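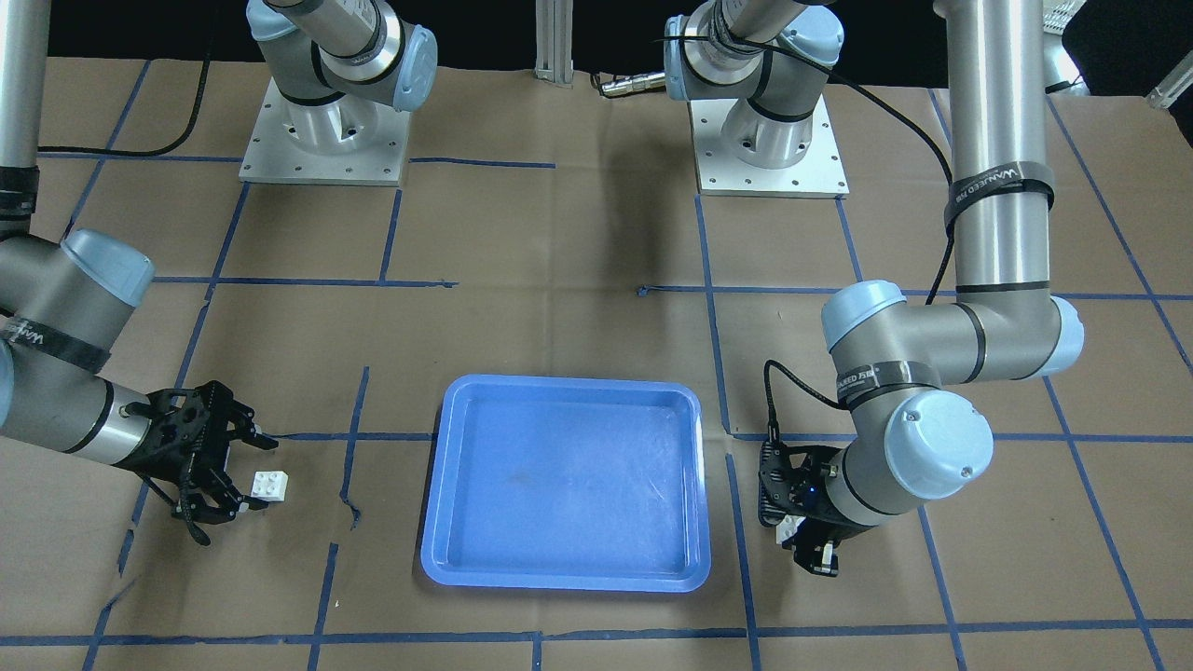 Dalva Brito's comment on my last entry was that the lock is in the wrong place. Her view is that we should stop locking the tray and start locking the space over it, and that as long as each arm asks permission for an object, we will keep getting plans that are legal one at a time and bad together.

I think she is right. Notes from working through it.

17/08/2020
Branch: shared-zones, off main. Rimex on the planning side, Peixoto for the tray pose, both arms.

How it was before. Each arm has its own planner process. Before planning a place, the process asks for the tray lock, plans, executes, and releases. The other arm may plan anything it likes meanwhile as long as the goal isn't the tray. That sounds fine until both arms have a block to drop, one from each side. Arm A has the lock and goes in. Arm B has no lock, so it plans to its wait pose, and the wait pose is defined relative to the tray. If the tray has been moved since startup, the wait pose has moved with it, and A's planner is still using the old one as B's static obstacle. Two scenes, two opinions on where B is.

We never hit anything from this. The joint torque limits are low and the speed is capped. But we did get a lot of stops, and the log calls them all "path invalid at execution," so it took me too long to see that they were one problem.

What I changed:

Wait poses are now in table coordinates. Each arm gets its own and they don't depend on the tray.

One scene server for both planners. Each process subscribes and keeps a local copy with a version number. A plan carries the version it was made against. At execution the server compares versions and rejects the plan if anything inside its swept volume changed. Changes outside the swept volume are ignored, otherwise every small pose update from Peixoto kills every plan.

The lock is on zones. I used the tape cells for this. They are already in the table frame from the calibration, everyone on the bench can point at one, and a cell is a decent size for a zone. A plan is projected down onto the table and the cells it passes over are the cells it has to reserve. Height is ignored for now. That is wasteful when an arm is passing high over a cell but it keeps the bookkeeping simple.

Reservation is all or nothing. A plan gets every cell it needs or none. My first try reserved cells as the arm got to them and deadlocked on the third cycle, each arm sitting in a cell the other one wanted. I should have seen that coming.

Blocks are attached to the gripper link as a box when the fingers close. The box is padded a little on every side. Detach happens on the finger-open event plus a confirmed retreat. Before this it detached on the open command, so for a moment the scene had a block lying in the tray while the fingers were still around it, and the retreat plan started in collision. Daichi Tsuji found that one by reading the scene dump, I had been blaming the gripper driver.

Numbers. Ran the same pick and place script on the old branch and the new one, 64 cycles each, same seeds for the planner.

Old: 35 cycles with no stop.
New: 57 cycles with no stop.

Of the seven bad ones on the new branch, five were reservation timeouts and two were real planning failures, both from the same start pose with the elbow folded in tight. The timeouts are all the same shape: one arm finishes, asks for its cells again right away, and gets them before the other arm's retry comes around. Needs a queue. I had it as a bare retry loop because that was quick to write.

Cycle time is worse. I expected it. The arms wait for each other more than they used to, and ignoring height means a tray drop from one side shuts out most approaches from the other. Not going to tune this until the queue is in.

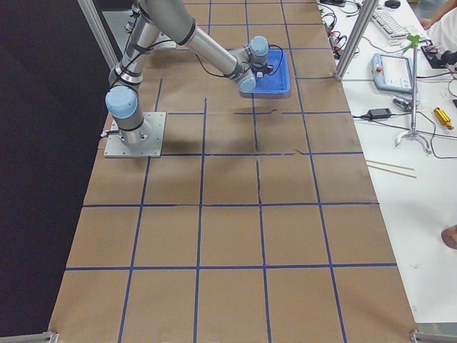 Tray moves are the other half of the work. When an arm carries the tray, the tray has to stop being furniture and become part of the arm, and the scene server has to do that swap in one step so that no planner ever sees two trays or none. I do it as a single transaction now: remove the table object, add the attached object, bump the version once. The tray also makes the footprint a lot larger than the bare gripper, so the projected cells have to come from the attached shape and not from the wrist alone. Peixoto is the weak part here. With the tray held flat over the second row from the far edge, just above the paper, the blue rim is still a perfectly good rectangle for it to find, and it goes on publishing a pose as though the tray were sitting on the table. The error grows with height and it is always pushed away from the camera. The soft gray shadow that the arm throws on the paper behind the base plate doesn't bother it, I checked with the mask overlay, and I had been ready to spend a day on lighting.

Fix for now: the scene server ignores tray poses while a tray is attached, and takes the first one after detach only when three in a row agree. Dalva would like the detector to estimate height so we can use it to check the grasp. I'd like that too, but the rim corners are rounded and the estimate was jumping around when I tried it in February. Parking it.

Also noticed the tape color and the tray color are closer than I would like in the segmentation. The tape is dark blue and the tray is bright, so a threshold on brightness separates them under the lights we have. It does mean the threshold is tied to the lights. The value lives in the config under tray_min_v, please don't change it without rerunning the overlay check. Where two strips cross and overlap there are sometimes a few stray pixels that pass, they get thrown out by the area filter.

Calibration side note. The table frame comes from tape intersections clicked by hand in the camera image. The tape was put down by hand as well and some strips wander, so don't trust a single intersection. I fit over all the ones that were clicked and throw away the worst two. If somebody relays the tape, the fit has to be redone and the cell map regenerated from it, the script is make_cells in the tools folder. It will run happily with an old calibration and give you a wrong map with no warning. I'll add a timestamp check.

Daichi asked whether the zone code could go into the Esenus release. Not yet. The cell size is hardcoded, the height thing needs an answer, and there are no tests for the transaction path except me running it. The scene server alone could go in, it has no knowledge of the cells.

Logging: Rirkton now records the scene version next to every plan, plus the list of reserved cells, so "path invalid at execution" is split into three codes — stale scene, reservation lost, controller abort. Old logs can't be converted, they don't have the information.

To do
Queue for reservations, first come first served, with the timeout kept as a backstop.
Timestamp check in make_cells.
Folded elbow start pose, save both failing cases as planner tests.
Try two height layers, low and high, with the split above the tray rim plus a padded block.
Ask Dalva to read the transaction code before it gets merged.
Rerun the same 64 cycles after the queue, same seeds.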